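Two arms in a garage, one simulator

Tyson Charbonneau keeps his build in the back half of a shared workshop in Cleltdale, between a drill press and a rack of bar stock that belongs to someone else. The project is called Sivard. It has two arms, two parallel grippers, a torso, and a control stack he has rewritten twice. Most of the work since September has been done in simulation, on a desktop under the bench.

"The hardware is slow to change," he says. "If I move the shoulder mount, that is an evening with the drill and another evening getting the cables back. In the simulator I edit a line and run it again."

The simulated version lives in a furnished room. Charbonneau started with an empty floor and a single block, and got good results that told him very little. He moved to living room layouts after his planner, tuned on the block, failed on nearly everything he gave it that had a neighbor.

"With one block there is only one thing to hit," he says. "A room gives you edges, legs, things at different heights. That is where the planner earns its keep."
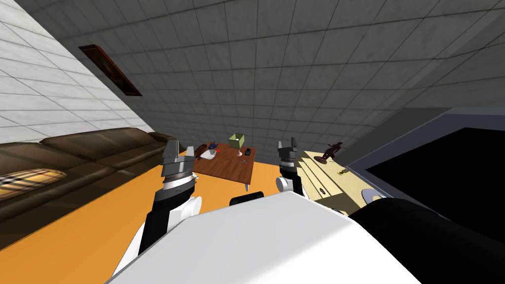

Charbonneau builds his test list around reach and clearance. Each object in the room gets a grasp height, an approach direction, and a limit on how far the fingers may open before they touch something else. Flat objects go in a separate group, and he has strong views on them. The remote control on the coffee table is his standard hard case. "It lies flat, so you have very little side to hold. You either come down on the long edges or you slide it to the rim of the table and take it there. The lamp is easier. It has a stand, and a stand is something you can close on." He does not yet allow the planner to slide objects, and the slide routine exists only as a stub.

Each object is tested in batches of 50 runs with small changes to its position. A full pass over the current list takes 191 minutes on his machine, and he starts one before he goes home. Results are written to a plain log, one line per run, with the joint angles at the moment of any contact that was not planned.

He reads the log by hand. A plotting tool would be quicker, he agrees, but he has found two faults in the log that a plot would have averaged away. One was a wrist joint that passed through its limit for a single time step and came back. The other was a unit error in the gripper force, which had been wrong by a constant factor from the first day.

"The arm was squeezing much harder than I thought," he says. "Everything held. I was pleased with that for a month."

The grippers are driven by Sallden units, the same on both sides, mounted through an adapter plate he cut himself. The plate is 6 millimeters thick. An earlier one was thinner and flexed under load, which showed up as a position error at the fingertips – small, but enough to miss a narrow part. The simulator treats the plate as rigid. He has left it that way and added an offset in software for the real arm.

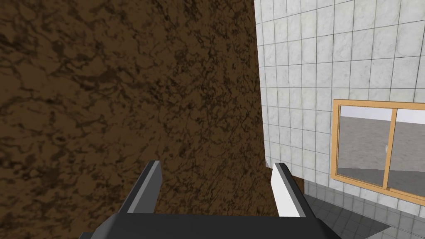 Does he trust the simulated camera views enough to train on them?

"For coarse position, I do. For the last few centimeters I use joint angles and contact, because my rendered surfaces are cleaner than anything in the shop."

The control code, which he calls Cáceres, runs the same loop in both places. Only the bottom layer changes: one version writes to the simulator and the other to the motor bus. Keeping the two in step takes discipline. He allows no condition anywhere above that layer that asks which one is running, and he has a script that searches the source for such conditions before each build.

Version 11 is the one on the bench now. It added a speed limit that drops when both hands are in the same region, after the two wrists met during an early test on the real arms. The damage was one cracked cover and a bent connector pin.

His next job is the slide routine. After that he wants to replace the shoulder bearings, which have some play, and measure both arms again from the base outward. He expects the measuring to take longer than the bearings.

"I have a dial indicator and a flat plate," he says. "I need the bench clear for a full evening, and I share the bench."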